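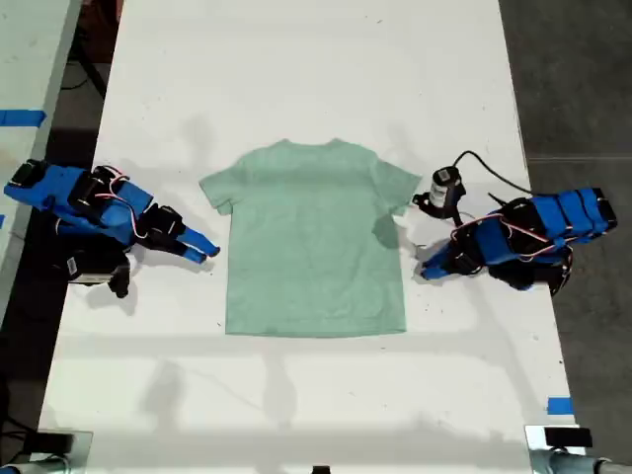 Vusden Two-Arm Garment Folding Station

The Vusden is a bench-mounted folding station for short-sleeved tops in light and medium-weight knits. It is supplied to laundries, uniform hire firms and returns departments that handle mixed sizes in small batches, where a conventional folding machine would need resetting between styles.

How it works

Two small arms stand at opposite sides of a white table and work inwards. The operator lays a garment face-up, neckline away from them, and presses the start pedal. The station finds the outline, checks it against the stored styles and folds sleeves, sides and hem in that order. The finished piece stays on the table until the operator lifts it off. If the outline does not match a stored style, the arms remain parked and the lamp on the control box turns amber.

Pale colours need more care than dark ones. The outline is read from the contrast between cloth and table top, and white or very light garments depend on even overhead lighting. A lighting check is included in the installation visit.

What the operator does

The Vusden does not pick from a heap. Laying out, inspection and stacking remain manual. On a typical line one person feeds two stations and checks each garment for marks, loose seams and missing labels while the other station is folding.

At the Dalasville site of Hung Workwear, 16 stations were put in over one winter. Pei-shan Lo, who runs the finishing floor, moved 7 folders to inspection and mending, work that had previously been sent out. Her notes to us after the first months were mixed. Complaints of sore wrists went down. Two of the more experienced folders found the new pace awkward, as they were used to setting their own, and the feed pedal has since been given an adjustable delay at their request. Pay grades for the inspection posts were settled before the stations were switched on, and she recommends that other sites do the same.

Training

Operators are trained on their own floor, in one shift. The course covers laying out, clearing a snagged garment, stopping and restarting, and the daily check. Adding a new style takes 3 sample garments and can be done by any trained operator from the control box. No programming is required.

Daily and periodic care

Wipe the table top at the start of each shift. Lint on the surface is the most common cause of a failed outline.
Check that the gripper tips close evenly.
Check that cables move freely through the full reach of each arm.
Inspect the gripper tips every 3,000 folds and replace them if worn.

Supplied with the station

Two arms with grippers, control box, start pedal, lamp, one set of spare gripper tips, printed operator guide.

Not suitable for

Long sleeves, hooded garments, buttoned shirts, heavy fleece, or anything damp.

Ordering

Stations are built to order by Nerkham. The next production run starts in June. Trial loans and site visits are arranged by I-hsuan Tang in the applications office; please send a list of garment styles and sizes with your enquiry.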